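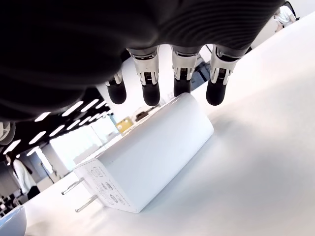 Fig. 1. Mechanical fingers, silver at the joints and black at the tips.

September
Notes by Esther Owino

Week 5: Writing instructions people will follow

Most instructions are written by someone who already knows how to do the thing. You can tell by the word "simply." Strike it wherever you find it, along with "just" and "of course," which have never helped anyone assemble a bookcase.

Start with the verb. "Turn the valve left" beats "The valve should now be turned to the left by the user," who has by then wandered off to make a sandwich. One action per step. If a step contains "and then," you have two steps and should number them like an adult.

Warnings go before the danger. The Vorer kettle leaflet in your packet runs to 377 words and puts "unplug first" in the last line, below the warranty. Hafiz Menon has taught from it for years and is fond of it the way one is fond of a bad uncle.

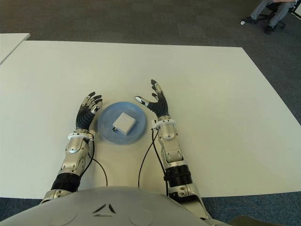 Name each part once and stick with it. A lever on page 1 can't become a handle on page 2 and a "control arm" in the index. School taught you to vary your words, and for essays that was fine. Readers with one hand stuck in a machine don't want variety.

For next time: rewrite the Vorer leaflet in 150 words or fewer, then give it to a person who owes you no favors. Write down where they stop. You may not speak, point or sigh. Marjorie Sowerby will collect the drafts, and she does notice small margins.

Reading: Ugwu packet, chapter 2.

Questions to Esther Owino, Writing Office | © Writing Office | Back to top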